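Butcher-Block Worktop Inspection: Checklist with Comments

2025-10-22
By Fenna De Haan
4 min read

For shared benches and tables with a laminated-strip wood top. Work from the surface down to the legs. Mark each item Pass, Monitor or Repair.

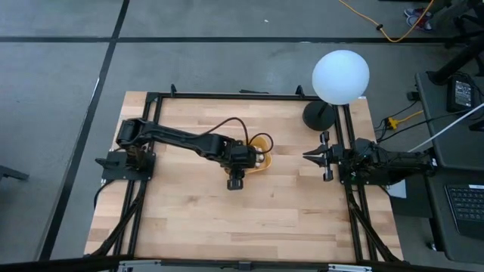
1. Surface condition

1.1 Top is clear of loose items before the inspection starts. Fixed equipment stays where it is, powered off at the wall.
Comment: Small objects go in a tray. Do not slide them across the wood.

1.2 No splinters or raised grain. Wipe with a dry cotton cloth in both directions and check for snagged fibers.
Comment: Sand snags with 220 grit, along the grain only. Refinish the spot the same day.

1.3 Knots are sound. Press each with a thumb. A knot that moves is a Repair.
Comment: Dark streaks in the wood are normally natural color and are not recorded as stains. If in doubt, wipe with mineral spirits. A mark that lifts is dirt.

1.4 Finish is continuous. Place a few drops of water in the most used area and wait 7 minutes. Drops that stay beaded are a Pass. Darkening under the drops is a Repair.

2. Glue lines

2.1 No open joints between strips. Check with a flashlight held nearly flat to the surface.
Comment: A hairline that does not accept a sheet of paper is Monitor. Anything wider is Repair.

2.2 End grain is sealed on both short sides. Most tops dry out here first.

2.3 Top is flat. Lay a straightedge across the strips at three positions. A gap of up to 2 mm is acceptable.
Comment: Cupping usually follows a change in room humidity. Recheck in November once the heating has been on for a while.

3. Frame and rails

3.1 Rails sit flat on the top with no daylight underneath.

3.2 Corner joints are square and do not shift under hand pressure.

3.3 Exposed profile ends are capped or deburred. Run a gloved finger over upright posts, including short ones.
Comment: Missing caps are the most frequent finding on our Stemar benches. Keep a bag of spares with the tool kit.

3.4 Clamps are tight and have a pad or plate between the jaw and the wood.
Comment: Loosen and look underneath once a year. Crushed fibers mean the clamp was overtightened. Move it if the mounting allows.

3.5 Labels at the edge are legible and firmly attached.

4. Cables and clearances

4.1 No cable is pinched between a rail and the wood.

4.2 Cable loops have slack through the full range of whatever they serve and do not rub on an edge.

4.3 Walkway on the operator side is at least 84 cm wide, measured from the outermost part of the table.

5. Underside and legs

5.1 Fasteners through slotted holes are snug but allow the top to move with the seasons.

5.2 Table does not rock. Adjust the feet before adding shims.

5.3 Underside is finished. A top oiled on one face only will cup.

Sign-off

Record the table number, inspector and result for each item. A table with any Repair item in sections 1 to 3 is tagged out until reinspected. A normal inspection takes 15 minutes per table.

Comments

Khương
Does 1.4 apply to hard wax oil? Ours beads fine but still leaves a faint ring after it dries.

Fenna De Haan
Yes, same test. Record a faint ring as Monitor and repeat the test after the next coat.

Gijs Martens
On 3.4, we cut pads from 3 mm rubber sheet and they left black marks on maple. Changed to cork.

plusby_bench
Would add a check for oily rags in the trash after refinishing. They can self-heat. We lay ours flat outdoors to dry, then bin them in a lidded metal can.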